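About Us

Hi, and thanks for clicking the one page on this site that isn't a class schedule! I'm Rosalía, and I run Wandano, a little language school upstairs from a hardware store. We teach Spanish and Basque to grown-ups. We also run a Saturday-style kids' club in summer, but mostly it's grown-ups, tired ones, coming in after work with a sandwich in one hand.

I started the school after eleven years of teaching other people's courses from other people's textbooks. The last one I used had a whole chapter on sending a telegram. I kept a notebook of everything my students really wanted to say and couldn't (how to complain about a dentist bill, how to tell your mother-in-law the soup is fine, how to ask a plumber what on earth he's doing), and by the time I quit, the notebook had 546 phrases in it. That notebook is still the backbone of our first-year course. We call the course Stititz, which doesn't mean anything in either language. A student said it once when she was trying to sneeze and conjugate at the same time, and it stuck.

First-year classes are built around household talk. You learn the kitchen, the laundry, the bathroom, the junk drawer. A towel, a dishcloth, "hang that up," "no, the other one," "who left this here?" You'd be amazed how far you can get in a language with "who left this here?"

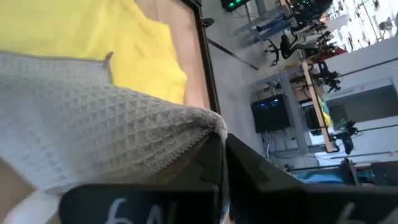 Anselmo Urquijo wrote to us after his first term that he'd taken Spanish for four years in high school and could still recite the rivers, but had never once been able to ask his grandmother where she kept the spoons. Now he can, he said, and she won't let him off the phone. He did add that our stairs are too steep, and he's right, they are. If stairs are a problem for you, please write to me and we'll put your group in the ground-floor room at the library annex.

The Basque side came later. I grew up with it on my father's side and lost most of it by the time I was ten, then spent my thirties getting it back with a stack of cassettes and a very patient cousin. So I know what it's like to feel silly in a language that's supposed to be yours! About a third of our Basque students are in that same boat, and the rest just like hard puzzles. Both kinds are welcome. The verbs are rough on everybody.

Groups are small and we don't give grades. You get a folder, a songbook and a phone number to call on Valcárcel nights, our name for the evenings when you phone a classmate and aren't allowed to use English for ten minutes. People dread it and then they run over time. My own record is an hour and a quarter on the subject of mattresses.

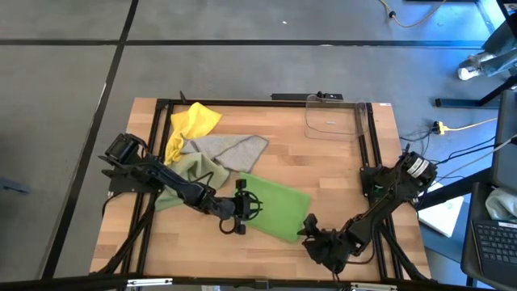 A few practical things. New groups start in April and again in the fall, and evening classes begin at 6:30. A full term is $400, with two payments if that's easier. Books are included. If you miss a class you can sit in on the other group that week, just tell me first so I can put out a chair.

We also put out a newsletter called Stumness, mostly recipes and student mistakes (printed with permission, and the good ones get fought over). Ask for it at the desk or send me a note through the contact page. I answer everything myself, usually late at night, so please forgive the typos - in any language.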